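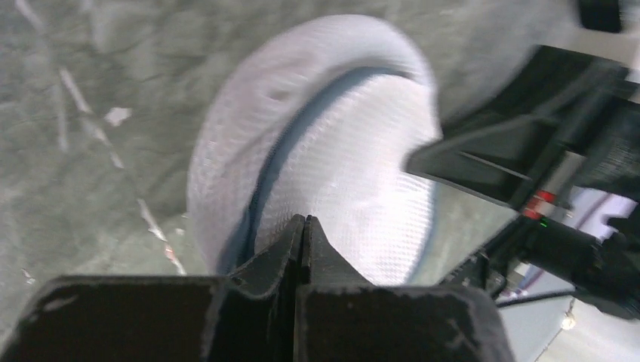
Matvii Shevchuk has spent most of his working life measuring how much cloth shrinks. He runs the test room at Menotitz, a contract laundry on the edge of Maltow that handles bed linen, towels and light clothing for hotels and care homes. We spoke in September 2018, shortly after the laundry had finished a long comparison of drying methods for open and textured weaves.

The first point he wanted to settle was vocabulary. "People say shrinkage and mean three different things," he said. "There is relaxation, where the yarn gives up the tension it was put under at the mill. There is felting, which is a wool problem. And there is ordinary swelling, where the fibre takes up water, gets fatter, and the yarn has to take a longer path round its neighbours. The cloth gets shorter because the path gets longer."

Relaxation accounts for most of what customers complain about. Cloth leaves the finishing line stretched along its length, and the first few washes release it. Shevchuk's records show nearly all of the change in a plain cotton sheet falling within the first five cycles. After that the line on the chart goes flat and stays flat until the sheet is withdrawn.

Honeycomb and waffle weaves behave differently. Their surface is built from floats, lengths of yarn that pass over several others before going back down into the cloth, and the long floats have room to contract. When they do, the cells deepen and the piece narrows.

"A waffle towel is supposed to do that," he said. "It comes off the loom looking like a tablecloth. The cells only form when you wet it. The question is whether the supplier has done that for you, or whether you are paying to do it yourself and then getting a smaller towel than the one on the invoice."

The laundry now asks for both measurements, loom state and washed, before it quotes for a contract. Suppliers have been slow to provide them. One, Hayashi, prints both on the delivery note, and Shevchuk keeps a copy pinned up beside the cutting table to show to the others.

The recent comparison covered 2060 pieces, all of them cotton or cotton-rich, divided between tumble drying and a heated cabinet in which the articles hang still. Each piece was marked with stitched reference points before its first wash, conditioned overnight, and measured flat without tension. I asked why stitches were used when laundry pens are cheaper.

"Pens spread," he said. "After ten washes your dot is four millimetres wide and everybody picks a different part of it. A stitch is a stitch. You do have to use a thread that doesn't shrink itself, and in the first trial we didn't, so that trial went in the bin."

The outcome was less dramatic than the sales literature for drying cabinets would suggest. Plain weaves came out much the same from either method. Textured pieces lost more in the tumbler, chiefly across the width, and the difference persisted after pressing. He attributes this to movement and has little patience with the idea that heat alone is to blame.

"Cotton doesn't melt. You can get it quite hot and it will sit there. Drop it a thousand times while it is passing from wet to dry and every drop lets the yarns slide a bit closer together. If you could tumble cold you would still see it."

He does concede that temperature matters for anything with an elastic component. Bound edges and fitted bands are usually the first part to fail, and they fail in a way that is easily mistaken for shrinkage of the main cloth. The binding contracts, or the elastic hardens, and the panel it is attached to puckers. The panel itself may be within tolerance.

"We had a whole return from Mukton described as shrunken," he said. "I unpicked the edge on a few and the panels lay flat. Correct size. It was the tape."

For such items the cabinet is set to 41 degrees, a figure he admits was reached by compromise. The production side had asked for higher in order to shorten the cycle. Shevchuk had asked for lower. The setting has held since March and neither party has reopened the matter.

His colleague Junpei Minami, who looks after the wash end, joined us for part of the conversation and took a different view of priorities. In his opinion too much attention goes to drying and too little to extraction, the fast spin that removes water before the load ever reaches a dryer.

"If it goes in with less water it comes out sooner," Minami said. "Less time tumbling. Matvii's own numbers say time tumbling is the trouble. So spin it properly."

Shevchuk's objection is that a hard spin presses textured cloth against the drum and sets creases at the folds, and that creases in a bound edge are difficult to press out. Minami's answer is to load the drum more evenly. They have agreed on 2 extraction programmes, one for flat goods and one for everything else, with the sorting done at the intake bench.

Sorting is where the system is weakest. Labels are missing or illegible on a good share of older stock, and fibre content has to be judged by hand. Shevchuk will burn a thread if he needs to know. Cotton smells of paper and leaves a soft grey ash; polyester beads. Blends do a little of each, and he files them under polyester for caution.

Asked what he would tell a household trying to keep a textured towel or a summer hat in shape, he was brief. Wash it with things of similar weight. Leave out fabric softener, which coats the fibre and reduces absorbency. Pull it gently to size while damp, along the shorter direction first, and dry it flat or over something rounded if it has a form to keep.

"And measure it when you buy it," he said. "Write the number down. Otherwise you come to me in a year and say it used to be bigger, and I have nothing to compare it with."

The next comparison will deal with line drying outdoors, which Menotitz does not offer and has no plans to offer. Shevchuk wants the figures anyway. The posts are up behind the boiler house, and the first set of stitched samples is being conditioned.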